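Progress report, second period
Early Hearing Loss Screening in Primary Care, Gitosberg district
Prepared for the Sutar Fund by Arnout Martens, project lead

1. Status

The project is on schedule for screening and behind schedule for follow-up. Screening opened at the Aasen clinic in the first period and was extended to the two outlying practices in this one. Enrollment stands at 1,887 adults aged 60 and over, all of whom have completed the short questionnaire and the tone test. Of these, 244 met the referral threshold in at least one ear and were offered a full hearing exam at the Iltolik center.

No change to the study protocol was made in this period. One change to the referral form is described in section 3.

2. Screening

The tone test uses four frequencies per ear and is given by a nurse or a trained assistant. Patients who wear hearing aids are asked to remove them before the test. Patients with visible wax blockage are treated first and tested at a later visit. In the first period some of these patients were tested on the same day as treatment, and their results have been marked in the data set so that they can be left out of the main analysis.

Background noise remains the main source of poor readings. At Aasen, the room next to the waiting area was too loud between 9 and 11 a.m., and testing has been moved to the afternoon. The outlying practices have no such problem. 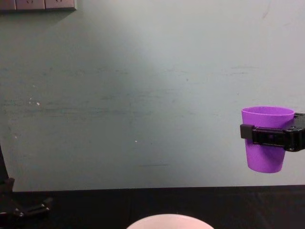

Repeat testing was carried out on a sample of 50 patients to check agreement between staff members. Results matched on the refer or do not refer decision in all but three cases. All three were close to the threshold. The three patients were referred under the existing rule that a borderline result counts as a referral.

3. Referral and follow-up

Attendance at the full exam is lower than planned. The two reasons given most often by patients were travel time to Iltolik and the belief that the hearing loss was too mild to treat. A smaller group reported that they had not understood the letter. The letter has been rewritten in larger type and now gives the clinic phone number on the first line. The referral form has a new field for a family member or other contact, to be filled in only with the patient's consent.

The wait for an exam was 21 days at the close of the period. The target in the grant agreement is 14. Iltolik has agreed to open one further exam session per week from November, and we expect the wait to come down once the present list has been worked through.

Patients fitted with hearing aids are called at two weeks and again at three months. The two-week calls are up to date. The three-month calls have only just started and are not reported here.
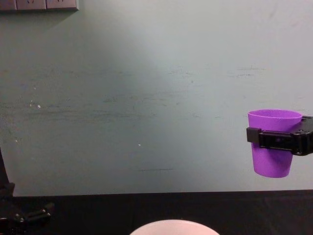

Wall socket panel and black tabletop.

4. Data and privacy

Records are entered at each site and transferred weekly. Missing values are mostly in the noise exposure questions, where patients often could not recall dates of past employment. These questions will be kept, but the date field will be replaced by a choice of decades.

There were no privacy incidents and no complaints.

5. Budget

Spending is below plan on travel and above plan on staff hours, the latter from the repeat testing and the letter revision. We ask the Fund to approve a transfer between these two lines. The total is unchanged. A revised table is attached as Annex B.

6. Next period

Screening will continue at all three sites. The three-month calls will be completed for patients fitted so far, and attendance before and after the new letter will be compared. A draft of the analysis plan will be sent to the Fund for comment before any outcome data are examined.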